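The Chimney Swifts of Grumgate

Ga-eun Chae was already on the sidewalk with her head tipped back when I pulled up, and she didn't look down to say hello. "Wait, wait, they're just starting to circle," she said. So I got out and tipped my head back too.

Ga-eun has lived in Grumgate for 28 years and has been watching the swifts at the old Perrin bakery chimney for most of them. If you have never seen a roost go in for the night, please put it on your list! The birds gather over the rooftops, chattering away, and then they start to swirl, and then the whole swirl pours itself down into the bricks like bathwater down a drain.

"My first year I thought it was smoke going backward," she told me. "I called my sister and held the phone out the window so she could hear them."

Her best evening so far was this past season, when she and her neighbor Radek Štefanec got to 4000 birds. They count in tens with a clicker, one taking the early birds and one taking the rush at the end, and they compare notes over something hot in Radek's kitchen.

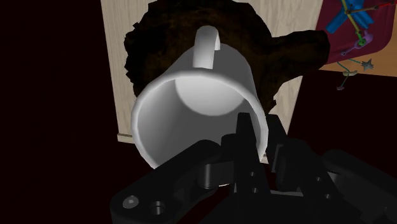
A white mug on its side.

Radek came to swifts by way of a racket in his own fireplace. "I had the flue brush in my hand," he said. "Ga-eun came across the street and told me to put it down." It was June, and there was a nest in there with three chicks in it, stuck to the wall with twigs and spit. He kept the damper shut and listened to them beg for food until they left. "Loudest roommates I ever had. I missed them terribly!"

The two of them have since talked the owners of the Udwood Hotel into leaving its chimney uncapped, and there's a tower going up behind the library in Grorberg, just for swifts.

What should a person do if one turns up on the hearth? Ga-eun has had that call plenty of times. "Don't throw it in the air, and don't put it in a birdcage. They can't perch, they cling. Put it in a box with a cloth hung down one side and call a wildlife rehabber right away."

By then the last stragglers were dropping in. Radek clicked four more times and wrote something on his hand.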